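Learning to write letters again

Sometime in March I found a shoebox of letters in the hall closet, behind the vacuum and the good tablecloth, and I sat down on the floor to look at one of them and got up two hours later with both feet asleep. Most were from Naomi Rotich, who was my roommate the year we both lived in Voston, and who wrote to me faithfully for years after she moved away. Her letters are a delight. She wrote on anything: graph paper, the backs of menus, once on a long strip of wallpaper that she had folded up like a road map. She never started with "How are you." She started with whatever was on her mind, so you would open the envelope and read, "The soup was a mistake," and off you went.

I can't tell you exactly when we stopped. I think it was when we both got phones that could do everything, and then of course we talked more often and said less. We send each other pictures of dinner. I love her dinners! But I couldn't tell you from those what she has been worrying about, or what she's reading, or whether she ever made peace with her neighbor over the hedge.

So I decided to write her a real letter, and I'm embarrassed to say how hard it was. My hand hurt by the bottom of the first page. My handwriting, which used to be rather nice (my third grade teacher said so, and I've been coasting on it ever since), has gone small and cross-looking, and I kept wanting to go back and fix a sentence, and you can't, you just have to cross it out and let the other person see that you changed your mind.

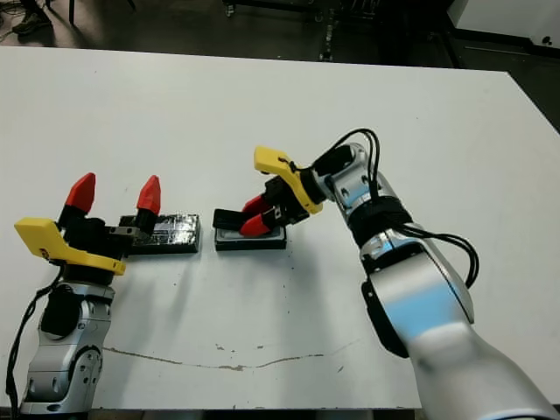 I threw out the first two tries. They read like those holiday newsletters where everyone in the family has had a marvelous year. The third one I wrote at the kitchen counter while the beans were cooking, standing up, and I just told her about the beans and then about my mother's knee and then about a dream I'd had with a ferry in it, and before I knew it I had filled four sides and had to write the last bit up the margin the way she always used to.

A few things I've figured out since then, for anyone who might like to try it. Buy paper you aren't afraid of. I had a box of lovely cream stationery from a little shop called Huvton that I'd been saving for so long the envelopes had sealed themselves shut in the humidity, every last one, and I had to steam them open over the kettle. Now I use a plain pad with 100 sheets in it and I don't feel a thing when I ruin one. Get a pen that moves easily. Put the stamps where you can see them, not in the drawer with the batteries and the takeout menus, where I lost mine for most of a week.

And don't save up news. I used to wait until I had enough to make a letter worth sending, and that's a sure way never to send one. Small things are what I like best in Naomi's old letters anyway. There's half a page about a bus driver in Ballow who sang, and I remember that man as if I'd ridden with him myself.
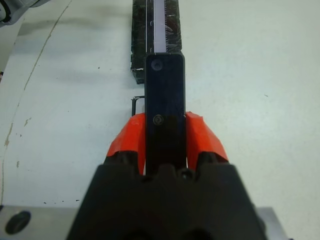
Black and orange-red, up close.

She wrote back, by the way! It took nearly three weeks, and I had more or less given up looking, and then there it was under the electric bill with her big looping capitals all over the front. It began, "I have opinions about your beans." I read it standing in the driveway with my coat on and then read it again at the table with tea. She told me about her daughter Mai learning to drive, and a book she couldn't finish, and yes, the hedge, which has become a much longer story than I can go into on this page.

We're on our fifth round now. I've started a letter to my aunt too, who doesn't see well anymore, so I'm doing that one in thick black marker, a few lines to a page, and it's going to cost a fortune to mail. I've also put the shoebox on the shelf over my desk where I can reach it. There are still plenty in there I haven't reread, including one very fat envelope with no return address and a postmark I can't make out, and I'm keeping that one for the next rainy afternoon.

If any of you still write letters, do tell me what paper you use, and whether you make a rough copy first. My sister does, and I can't decide if that's cheating.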